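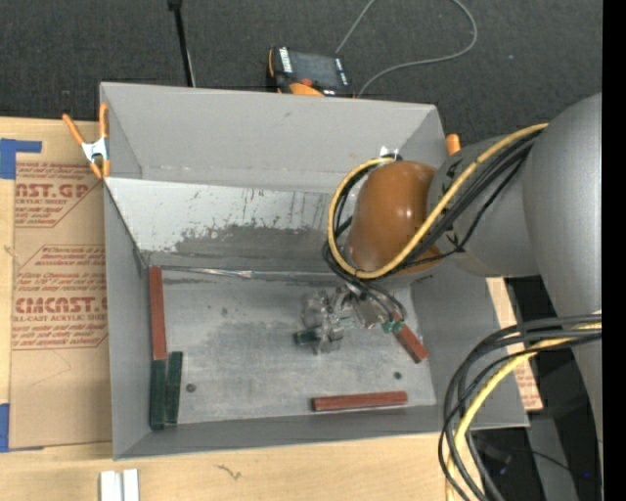
Clikton Bin-Picking Kit, classroom set

The kit covers the sorting unit of the Avari student robotics course. Teams program an arm to pick rectangular blocks from an open-topped bin and place them by color. It suits clubs with one arm shared between several teams.

Contents
Open-topped bin, gray, sloped sides
Blocks, red and green, 19 per color
Spring clamps for the bin rim
Team workbook, 80 pages
Scoring sheets, pack of 50

Setup
Clamp the bin to the work surface before powering the arm. Teach the approach pose above the rim first, then the pick poses. Blocks lying flush against a wall need an angled approach - workbook unit 8 has the exercise. Keep the cable loop slack through the full wrist rotation.

Not included: arm, gripper, controller.

Course notes by Tatiana Vondráček. Replacement blocks are sold singly or by color. School orders placed by the end of February ship with the spring competition rules.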